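Gripper and Wrist Camera Comparison, Household Appliance Tasks
Progress report to the Bonum Fund
Prepared by the Arboleda bench team
November 1, 2022

1. Where the work stands

The grant covers a comparison of two finger sets and two camera placements on a two-arm setup, using ordinary kitchen appliances as the test objects. Work started in July. The first appliance, a countertop microwave oven, has taken longer than the plan allowed, and most of this report deals with it. The second appliance is a kettle, and we have only done reach checks on it so far.

Total logged attempts on the microwave stand at 791. Of those, 54 were stopped by the operator before contact and are left out of the results. The rest were scored as planned: door released, button touched but door not released, or button missed.

The two finger sets are the Grirnano flat pads that came with the grippers and the longer Prodel pads we bought under the equipment line. Both fit the same mounting plate, and changing from one to the other takes a few minutes and a recalibration of the wrist camera.

2. Door release

The door on this oven is released by an oval button low on the front, under the control panel. We expected this to be the easy part of the task. The button is large enough, but it needs a firm push close to its center, and the fingers have to be closed first so that the load is shared between them. With the fingers even slightly open, one pad takes all the force and the wrist twists.

Closing the fingers before the approach has become the standard procedure for both finger sets. It also makes the contact point easier to judge on the wrist view, where the closed tips show as one block against the button.

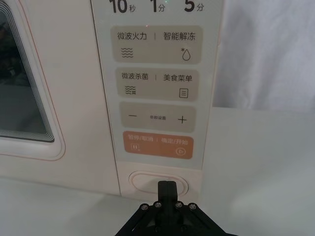
Wrist camera view, closed fingers at the oval door-release button.

Force at contact is limited in the controller. We began with a low limit and raised it in steps until the door opened reliably in manual tests. The same limit is now used for both finger sets so the scores can be compared. We lost several days to a setting that did not carry over when the controller was restarted. The limit is now written to the startup file and checked at the beginning of each session.

The longer Prodel pads reach the button with the wrist farther back, and that helps the camera. They also flex more. On a square approach there is little to choose between the two sets. On an approach from the side, the Grirnano pads hold their line better, and the misses with the Prodel pads are nearly all low and to the right.

3. Camera placement

The second question in the grant is whether the wrist cameras are enough for this kind of task, or whether a chest-height view is needed as well. We have been recording both in every session and then asking the operators to repeat the task with one of the two views switched off.

The chest view is the better one for starting out. It shows the whole front of the appliance and gives the operator a sense of where each arm is before either one moves. Its weak point is depth. Operators working from the chest view alone tended to stop short of the button, back off, and try again.

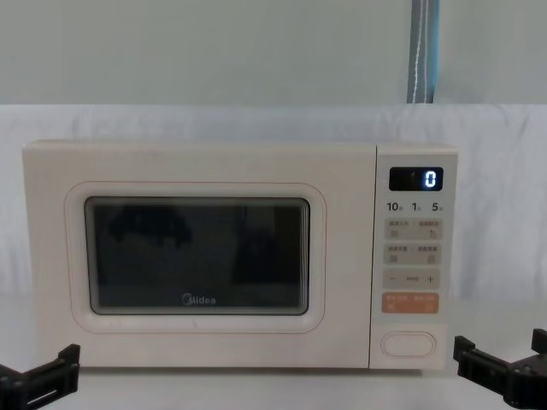
Could the chest camera be dropped to save on equipment?
We advise keeping it. The wrist view is better for the last part of the approach, but operators who had no chest view took longer to line up and were more likely to start from a poor angle.

The wrist view has its own problem. Once the gripper is near the panel, the upper part of the appliance leaves the picture, and the operator can lose track of which control is which. We tried a wider lens and went back to the original. The wider one made the button too small to aim at.

Glare on the door window has been a smaller issue than we feared. It is a nuisance when labeling the recordings, but the release button is well away from the glass. We hung a plain white cloth behind the work area early on and have kept the lighting fixed.

4. Approach from a distance

The remaining microwave work is the approach itself, meaning the move from a rest position to just in front of the button. Up to now operators have done this by hand control every time. We want to replace it with a stored move that ends a short distance away, and leave only the last part to the operator. 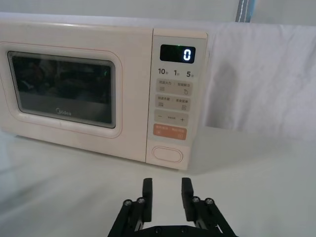 The stored move has to end with the wrist at the right height and with enough room for the fingers to close without brushing the panel. A first version is running on the right arm. It stops a little high, and operators have been correcting for it without being asked, so those attempts are marked separately in the log. The left arm has not been set up yet and will need its own positions. A mirror copy of the right arm's positions was tried and did not line up.

5. Equipment and spending

Both finger sets are in hand. One pad from the Prodel set split along its edge and was replaced from spares. The spare wrist camera has arrived and has been tested. We are holding the remaining 38 hours of operator time for the kettle, as the plan requires, and the extra microwave sessions were covered by Arboleda.

Spending on parts stands at $1,951, all of it within the equipment line. No changes to the budget are requested.

6. Next period

Correct the height of the stored move on the right arm and set up the left.
Finish the side approach sessions with both finger sets.
Start scored attempts on the kettle, with the same force check at startup.
Send Bonum the full attempt log for the microwave, with the stopped attempts listed separately.

The one item we would like Bonum's view on is the side approach. It was not in the original plan, and it is where the two finger sets differ most. If it is to be repeated on the kettle, we would need to shorten the camera sessions to make room for it, and we would like to settle that before the kettle sessions are scheduled.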